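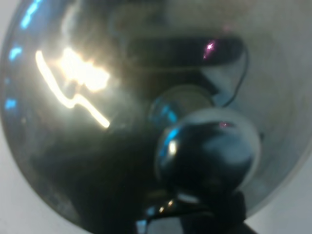
The arm lives on the end of the kitchen counter now, between the toaster and the place where the fruit used to go. I gave it two weeks there in March, while the garage was full of other people's boxes. The boxes left. The arm did not.

For anyone who has wandered in from a search engine, I've been building a small robot arm at home, with a camera at the wrist and a two-finger gripper, and the plan is for it to pick things up and put them somewhere else. That is the whole plan. A toddler can do it with a cracker in the other hand. I have spent enough on motors to send a toddler to summer camp.

This month's subject is shiny things, and how much I have come to resent them.

Up to June, everything the arm picked up was matte. Wooden blocks, a sponge, a rolled pair of socks. It got good at socks. I collected 1000 practice grasps, me steering with the little twin arm and the big one copying, and after a weekend of training it would go and get the socks on its own more often than it wouldn't. I showed my sister a video. She asked if it could fold them.

So I got ambitious and put out the kitchenware, and the success rate fell into a hole.

The trouble with anything polished is that the wrist camera doesn't see the thing. It sees the ceiling light, smeared into a squiggle. It sees the arm's own cable looping around. It sees a bent little version of its own gripper coming to say hello. And all of it slides as the arm moves, so the part of the picture that should be telling the software "you are getting closer" is telling it something more like "the lamp has gone to the left." I watched it chase a highlight across a curved surface for most of a minute, very gently, like someone trying to pick up a contact lens. Then it closed on air and carried the air carefully to the bin.

I took this problem to Hollcombe, the shared workshop across town, where I have a membership I justify by using the drill press twice a year. Thursday is the night the electronics people come. Misaki Nishimura looked at my recordings for a while and asked what the exposure was set to. I said automatic. She said, "Well, there you go," and went back to her soldering.

I would like to report that I didn't need more than that, but I went over and asked again.

What she meant was that the camera was re-deciding its brightness every time the glare wandered into the middle. One moment everything is dark with a blinding blob in it, the next moment everything is gray soup. A person wouldn't care. A small network trained on socks cares very much. So I locked the exposure, locked the white balance while I was in there, and threw out a pile of recordings I'd been fond of.

Then the lights. My kitchen has one overhead fixture, and it was put there by someone who wanted to interrogate a chicken. I tried aiming a desk lamp at the wall. I tried baking parchment over the fixture, held on with tape (do not do this with a hot bulb, mine is an LED and I still unplugged it every time I left the room). The parchment helped more than the lamp did. Reflections got softer around the edges and stopped jumping so much.

I also learned how many glowing things I had built into my own robot. The status lights on the gripper board, which I had been proud of, turn up in anything polished as a pair of bright dots that move exactly when the arm moves. I put black tape over them. Then I couldn't tell whether the board was on. I took the tape off again and put a smaller piece on, at an angle, so that I can see a sliver of light if I lean on the refrigerator.

The gripper itself is on its third set of fingers. The first set was printed from a file called Plumska, which everybody on the forum recommends and which I can only assume everybody on the forum uses to pick up sponges. On smooth metal those fingers skated. The second set had rubber on the tips cut from a bicycle tube, and held beautifully for one evening, until the glue let go. The current ones have a shallow groove that the rubber sits in. Print them on their side or the tips snap at the layer line. Mine took 13 tries, a few of which were the printer's fault and the rest of which I've agreed to stop thinking about.

The wrist cable still bothers me. It needs enough slack for the full rotation, and all that slack has to hang somewhere, and where it hangs is usually in view. I tried a spring clip. The clip caught on the elbow and the arm threw a fault and sat down. It sits down like a camel, front end first. I've ordered a coiled cable from Olivares, and they say it has shipped, as they said last week.

Anyway, the numbers, for those of you who write to me about numbers. With the exposure fixed and the parchment up, I recorded fresh practice grasps on polished pieces only, mixed them in with the old sock data, and ended up at 3000 altogether. In the last test it managed 19 out of 30. Most of the misses were at the rim, where the curve drops away and the background goes plain, and it seems to lose its nerve. It stops just short and hovers. I know the feeling, but I'd still like it to close its fingers.

Next I want to try a second camera off to the side, on a stand, so there's at least one point of view that isn't busy admiring itself. That means more counter. I've been told there is no more counter. Negotiations are ongoing and may involve the garage, which has no insulation and a family of mice.

If anyone has had luck with a polarizing filter small enough for a wrist camera, please tell me what you glued it on with. And to the reader in Zerirstead who asked for the finger files, they're coming, I just have to find which of the folders named "final" they're in.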